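Search forums... Advanced
Home Forums New posts Members Log in

Thrift & Resale Talk > Selling at the flea market

Thread: Do you wash hats before you put them out?

threadbare_lu
OK so I've been doing the Weltmont flea market since May and I keep going back and forth on this. I buy a lot of mixed bags of clothes and accessories, and the ball caps are my best sellers by a mile. Up till now I've been putting them out as is unless they're really gross. Last weekend a woman picked one up, sniffed it (!) and put it back down right in front of me. So do you all wash everything? Just spot clean? I do have a dishwasher, and my sister swears by the top rack, but I'm scared of ruining a good one.

Lucyna

hatrack_glenys
Wash everything. Every single cap, I don't care how nice it looks. People put these on their heads! I fill the bathroom sink with cool water and a squirt of plain dish soap, let them soak half an hour, go at the sweatband with an old toothbrush and rinse until the water runs clear. Then they dry over an upside-down bowl so the crown keeps its shape. And please stay away from the dishwasher. I did a load of 4 that way once and two of the brims came out looking like potato chips.

ardalan_s
Gonna disagree with Glenys a little. If a cap is older it could have a cardboard brim, and soaking will kill it. Flick the brim with your fingernail before you do anything – if it sounds hollow, keep it out of the sink. I only spot clean those, damp cloth on the sweatband and that's it. I've had collectors tell me flat out they'd take a little grime over a warped brim.

Also don't scrub on top of printing. Stitched logos can take it but the printed stuff starts flaking, and then you've got a dollar hat.
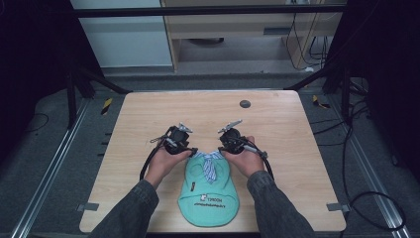

The other thing is color. Pastels show every sweat line, so with those I do the whole cap or leave it alone. If you spot clean one patch on a light color you get a ring, and the ring is worse than what you started with.

hatrack_glenys
Fair point on the cardboard ones, I should have said that. But I don't buy the collector thing. Lucyna is at a flea market, her customers want something to wear to mow the lawn. The lady sniffed it, Ardalan!

baoshan_g
lol at the sniffing. I do it too when I'm buying, no shame

What I do is sort by price. Anything going for under five bucks gets a wipe and a day outside on the line. Anything over that gets the full sink. I sold 300 caps last year and I'd have lost my mind washing all of them by hand.

ardalan_s
See, that I can get behind. My time is worth something too.

threadbare_lu
This is super helpful, thank you! I went and flicked all my brims just now and I've got two hollow ones, so those are staying dry. The rest are getting the Glenys treatment tonight. One more question while I have you – what about ties? They come in the same bags and I have a whole shoebox of them. Do they even sell?

mahnaz_a
Ties barely move for me. I bundle them and sell to quilters and craft people. Don't wash the silk ones, just steam them and hang them up overnight. If there's a food stain on the front it goes straight in the craft bundle.

hatrack_glenys
Agree on the steam. Kids' ties do sell though, right before school picture day. Put them up front.

threadbare_lu
Will do. First batch is in the sink and the water is already brown, yikes.

Replies: 10 Views: 612

We use cookies to keep you logged in and remember your settings. Accept Manage cookies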